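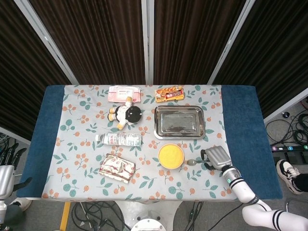

Clukalside's robotics workshop has put its table-setting program on hold after a software fault left a robot repeating one small job for most of a night shift. According to the incident note posted by the workshop on 31 Jan 2024, the machine was told to move a spoon and, having moved it, was told again. And again. The logs show 1,991 attempts at the same instruction before anyone thought to look in. The practice table is a homely affair, with a leafy tablecloth, a plush doll, a snack cake and a metal spoon lying beside an orange-rimmed bowl of something bright yellow, and the spoon is the smallest challenge on the list that still causes trouble. It has now caused rather more of it.

The fault sat in Cavum, the scheduling software that hands out tasks and ticks them off when they are done. An update in the small hours broke the ticking off. The handing out carried on in perfect health.

"It did what we asked, with real commitment," said Marisol Bañuelos, who runs the workshop. "The trouble is that we kept asking."

No one was hurt. The casualties were two finger tendons in the right hand, both worn past their service limit, and a wrist bearing that Bañuelos described as "making a noise I would rather not imitate." Repairs come to $3,585, a sum that would buy a great many spoons.

The safety side is less funny. Cavum is supposed to stop any job that repeats too often without a person signing off, and the limit had been set correctly back in May. The update reset the counter to zero after every attempt, so as far as the software knew, each try was the first of the evening. The emergency stop worked when it was finally pressed. It had simply been waiting for somebody to be in the room.

Emiliano Trujillo, the technician who pressed it, came in early to collect a jacket. "I heard a click, then a pause, then the same click," he said. "I stood there and listened to it for a minute -- I thought it was the heating."

Serrano, the local firm that maintains Cavum, has withdrawn the update and sent a corrected version, which the workshop has not yet installed. Bañuelos wants to see it run on a bench with the motors disconnected first. Serrano said in a two-line statement that it regretted the inconvenience and was reviewing its release process. It did not say who had been reviewing it before.

Until then, the workshop has gone back to daytime sessions with an operator within reach of the stop button. A second cutoff, wired separately from the software, is on order from Gitus and will kill power to the arms if they run longer than a set time, whatever Cavum believes about the matter. Delivery is expected within two weeks.

Overnight running will stay off the calendar until both pieces are in and tested. Trujillo has his jacket back.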